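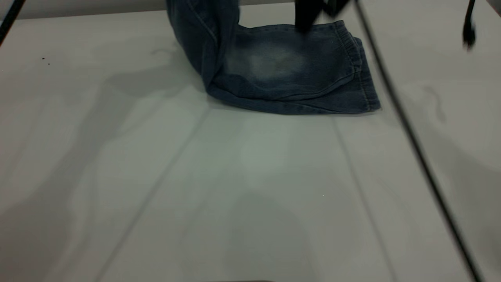

Dark blue denim with a faded patch, on a white tabletop.

About Csizmadia Textile Care

Csizmadia Textile Care is a contract laundry and garment finishing company. We wash, dry, repair and return workwear, uniforms and rental clothing for business customers. We do not operate retail counters and we do not accept household laundry.

The company runs two sites. The main plant is on Nalleck Road and handles washing, drying, pressing and dispatch. The smaller Karen Street building holds the repair room, the test room and the office. Trucks move between the two sites twice each working day, at 6:30 a.m. and 2:15 p.m.

What we process

Most of our volume is cotton and cotton-blend workwear: pants, coveralls, shirts, aprons and jackets. Denim is a separate stream with its own wash programs. We also take kitchen whites, terry towels and flat table linen from restaurant customers who already send us uniforms. Table linen is not offered as a stand-alone service.

We do not process the following:

Leather, suede or fur
Garments contaminated with asbestos, lead dust or medical waste
Flame-resistant clothing that requires certified recordkeeping
Carpets, mats and mop heads
Down-filled items over jacket size

Garments in these categories are set aside at intake and returned unwashed on the next delivery. A handling charge applies after the second occurrence in a billing period.

Intake and identification

Each garment receives a heat-sealed label at first intake. The label carries a customer code, a wearer code and a program code. It is applied inside the waistband on pants and inside the collar on shirts and jackets. Labels are rated for the life of the garment under normal wash conditions, but they do come off in some cases, mostly on waxed or heavily coated fabric. For those items we sew in a woven tape.

Pockets are checked by hand before loading. Pens are the main cause of damage claims across all customers. Please ask staff to empty pockets before bagging. Items found at intake are bagged, marked with the customer code and sent back with the clean load. Lighters and batteries are disposed of and are not returned.

Wash programs

The plant runs 8 standard wash programs. Each one sets the water level, temperature, chemical dose, mechanical action and final extraction speed. A program is assigned when the garment type is first registered and does not change unless the customer or the test room asks for a review.

Dark denim is washed inside out in cool water with a detergent that contains no optical brightener. Load factor is kept below that of plain cotton pants, as tight loads produce crease marks that take up abrasion and show as pale lines after repeated cycles. Extraction speed is reduced for the same reason. Denim is dried at a moderate setting, pulled while the waistband and seams still hold a little moisture, and finished on racks.

Indigo loses color with washing. This is a property of the dye and the yarn, and no wash program prevents it. Our programs are set to slow the loss and to keep it even within an issue group. Customers who need all wearers to match should replace garments by group. A new pair mixed with a group that has been in service for a year will look different, and we do not treat that difference as a processing fault.

White cotton is washed hot with oxygen bleach. Chlorine bleach is used only on written request and only on undyed fabric. Blends with more than a small share of elastane are kept out of the hot programs entirely.

Plant and capacity

The Nalleck Road plant has a floor area of 2065 square meters. Soiled and clean work are kept on opposite sides of a full-height wall, and carts do not cross between the two sides without passing through the cart wash. Staff entrances are separate as well.

Rated capacity is up to 1325 kilograms of dry textile per shift. We normally plan below that figure to leave room for rewash and late arrivals. The plant runs one shift for most of the year. A second shift is added from November through January, when restaurant volume is higher.

Rinse water from the last two baths of each cycle is collected, filtered and used in the first bath of the next dark load. It is not used on whites. Heat from the drain line is recovered through a plate exchanger that preheats incoming water. The exchanger needs cleaning more often than the supplier first stated, and we now schedule it monthly.

Repairs

The repair room handles open seams, missing buttons, broken zippers, torn pockets, worn hems and small holes. Repairs are graded at inspection:

Grade A: done without asking. Buttons, snaps, open seams up to hand width, loose belt loops.
Grade B: done if the customer agreement allows it. Zippers, pocket bags, knee patches, hems.
Grade C: quoted first. Panel replacement, relining, reflective tape.

Hems on denim are sewn with a chain stitch when the original was a chain stitch, and with a lockstitch otherwise. Thread is matched to the existing topstitching as closely as our stock permits. We hold the common golds, tans and grays. Thread that has faded in service cannot be matched exactly.

A garment that fails inspection twice for the same fault is tagged for withdrawal. The customer receives a list of tagged garments with the monthly statement and has until the next statement to object. After that, cotton goes to a wiper manufacturer and the rest is baled for fiber recovery.

The Pluro system

Pluro is our tracking and reporting software. It was written in house after the earlier paper tickets became too slow to search. Customers use it to see which garments are in process, which are in repair, how many wash cycles each garment has had and which wearers have not sent anything in for a set period.

Pluro currently serves 417 customer accounts. Access is included in the service agreement and there is no charge per user. Reports can be exported as CSV files. An older report format is still produced for customers whose accounting systems depend on it, but no new fields will be added to it.

Login problems are usually caused by expired passwords. Use the reset link before calling the office.

Testing

The test room checks new garment types before they enter a program. A sample is measured flat, washed and dried five times under the proposed program, conditioned overnight and measured again. We record shrinkage in length and width, leg twist, color change and color transfer onto a white control cloth. Results are shared with the customer.

Leg twist is the most common reason for rejecting a pant style. Twill fabrics tend to turn in the direction of the weave if they have not been skewed properly at the mill, and the side seam moves toward the front of the leg. It cannot be pressed out permanently. Customers selecting a new pant should send two samples in the same size, one for testing and one to keep as a reference.

Test samples are not returned unless this is requested when they are sent.

Service area and schedule

Routes cover the city, the industrial district east of the river and the highway towns as far as the county line. Standard turnaround is five working days from pickup. Repairs add two working days for Grade A and B. Grade C depends on the quote and on materials.

Soiled garments must be bagged and at the agreed pickup point by 7:00 a.m. on route days. Drivers do not enter locker rooms. Route changes for the coming year are sent out in October and take effect in January.

Working with us

New accounts start with a site visit and a garment count. We then prepare a service agreement that lists garment types, programs, repair grades, pickup points and rates. The minimum term is twelve months — shorter terms are available for seasonal businesses at a different rate.

Requests for a site visit can be made through the contact form or at the Karen Street office between 8:00 a.m. and 4:00 p.m. on working days. The Nalleck Road plant has no reception desk and cannot accept drop-offs.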